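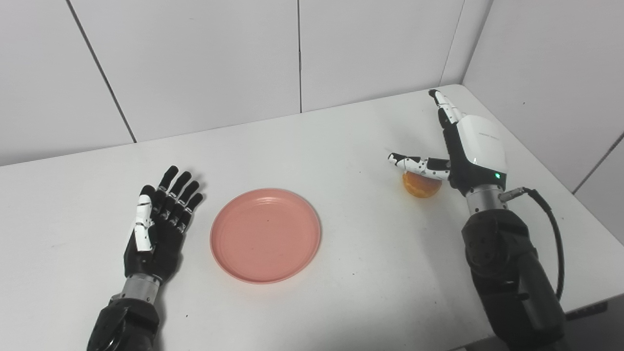 Set-Up Guide > Section 2: Leveling and Your First Print

Okay, so you've got the Proltuvell out of the box and the four feet are on. I've put together nine of these printers now, mostly for the kids' workshop in Kendotlow, and this is the order I do things in. The booklet that comes with it has leveling after the first print. Please don't do it that way!

1. Plug the printer in, flip the switch on the back and wait for the menu to come up. It takes a while the first time.

2. Pick Prepare, then Home All. The nozzle will travel to the front left corner and make a grinding sort of noise for a second. Mine all do it.

3. Heat the nozzle to 200 and the bed to 40. Those numbers are Celsius and they're for regular PLA. If you bought something fancier, go by the label on the spool.

Caution: The nozzle is hot enough to burn you well before the screen says it's ready. Kids can load filament, but a grown-up does everything else in this section.

4. Slide a piece of plain printer paper under the nozzle and turn the corner knob until you feel the paper drag a little. Do all four corners, then go back and do all four again (the second corner always throws off the first one).

5. Push the filament into the feeder until you feel the gear grab it, then choose Load. Let it run until the color coming out is clean.

Note: Cut the end of the filament at a slant before you feed it in. Vira Tkachuk showed me that one and I haven't had a jam at the feeder since.

6. Put the memory card in with the label facing down and open the folder called TOYS. Start with Driller – he's the little mole with the cone nose, and he prints in one piece with no supports. He takes around two hours.

7. Watch the first layer go down. You want flat lines that touch each other. If they look like round spaghetti, turn each knob a hair so the bed comes up. If the plastic looks thin and see-through, go the other way.

8. When he's done, let the bed cool before you pull him off. I know, I know, everybody's standing there waiting. Warm prints bend, and Driller's feet are the first thing to go.

Caution: Scrape away from your other hand, always. The scraper in the kit is sharper than it looks.

If you want the version with moving arms, that's the Kļaviņa file, and it needs the joint settings from Section 3. Don't try it until you've gotten a good mole.

Section last changed 15/03/2020. The new card layout comes in April, so the folder names in step 6 may be different on yours.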